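4.2 Extension ambiguity and batch conversion

The corpus held on the Flanside server mixes files ending in .htm with files ending in .html. The two groups carry the same markup, but the converters under test do not treat them alike. Morkotlow reads the extension first and picks a parser from it. Lestar ignores the extension and inspects the opening bytes of each file. For the batch runs we drew 2,000 files and passed them to both tools with default settings – no encoding was forced and no style sheet was supplied.

Output was written as plain text and compared line by line with a reference conversion. A line counted as damaged if any character was lost, doubled or replaced. Damage was concentrated in older files that declare one character set in the header and use another in the body.
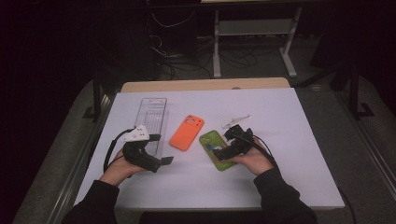

Tiongson objected, on reading a draft of this section, that a line-based measure punishes a converter twice when a single bad character also shifts a line break, and suggested counting by paragraph. We repeated the comparison on that basis. The ranking of the two tools did not change, though the gap between them narrowed for files with long unbroken paragraphs. The line-based figures are kept in the tables so that they can be set against our March results.

Nested tables were the second source of error. Morkotlow flattens a table from the outside in and stops at a depth of 4, after which cell text is run together without spaces. Lestar flattens from the inside out and has no fixed limit, but it drops empty cells, so columns no longer line up in the output.

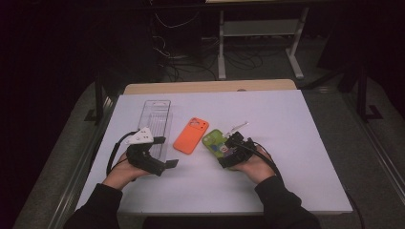
Neither behavior is documented, and neither can be changed from the command line. A short pre-processing step that writes a marker into every empty cell removes the fault in Lestar. No such step was found for Morkotlow.

Run time was limited by disk access in both cases. A time limit of 30 seconds per file was set, and any file that exceeded it was logged and skipped. Skipped files were left out of the damage counts but are listed in the appendix by name and size.
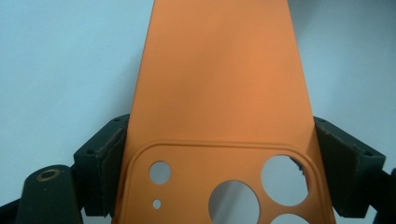

Most of them contain a script block that was never closed, which causes the parser to read the rest of the page as code. Closing the block by hand allowed normal conversion. We did not automate this repair, as the correct closing point depends on the page.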